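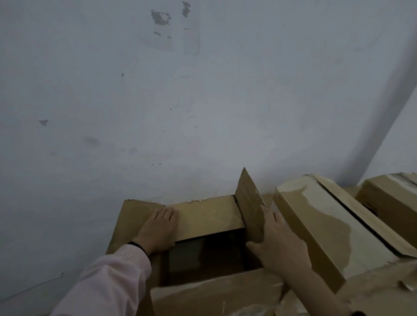
1/15
Old paint on rented walls, and what I learned from it

I moved to this apartment in November and I want to write down how I repair the walls, for the other people in my building who asked me. English is my third language, so please be patient with the words for tools.

2/15
First, I was afraid to touch anything. In my old country the tenant paints when he leaves. In this city every lease says something different. Mine is from the Dumitrescu agency and it has one line about walls: "to be kept in good order." I wrote to them to ask what it means.

3/15
They answered after 33 days. I may fill and paint, only in white, and I pay for the material myself. Please ask for this in writing also. A phone call is worth nothing when you want your deposit back.

4/15
Now the work. The mistake I made in the bedroom was to paint directly over a place where the old paint had come off. From the side, with the lamp on, you see every edge like a map. I had to sand it down and do it again.

5/15
So: take a scraper and go gently around the hole. Everything that is loose must come off. The hole becomes bigger and you will feel bad. Continue.

6/15
If you had tape or sticky hooks on the wall, wash away the glue before. Warm water and a little dish soap was enough for me. Let it dry until the next day.

7/15
Sand the edge with fine paper. I use 200 grit because the shop had it. When you close your eyes and move a finger over the edge, you should not feel a step.

8/15
Filler. I have tried two. Orner comes ready in a tub and is very soft, good for small chips. Kekier is a powder and you mix it with water. It is cheaper, but I always mix too much and it becomes hard in the bowl.

9/15
Put it thin. Two thin layers are better than one thick, the thick one cracks in the middle. I know this from the kitchen.

10/15
A neighbor asked about primer. Yes, use it on bare plaster. Without primer the plaster drinks the paint and you get a dull spot which stays dull, also after three coats.

11/15
The white is the difficult part. There are many whites! Old white is a bit gray or a bit yellow. I carried a flake of paint to the Hunatix store in an envelope and they mixed a small can after it. It was close, not perfect.

12/15
If the color is not the same, paint the whole wall from corner to corner. In a corner the eye does not compare so well.

13/15
Somebody wrote to me that a painter wanted 3,000 for a two-room apartment. I can not say if this is a fair price, I never hired one. For one wall I would try it alone first.

14/15
Today is March 9, 2020 and I have the hallway still to do. The bedroom is finished and the kitchen is finished except behind the fridge, which I will leave for the next tenant, sorry.

15/15
If you know a good way to clean a roller without using so much water, please write it under this post. I have thrown away two already.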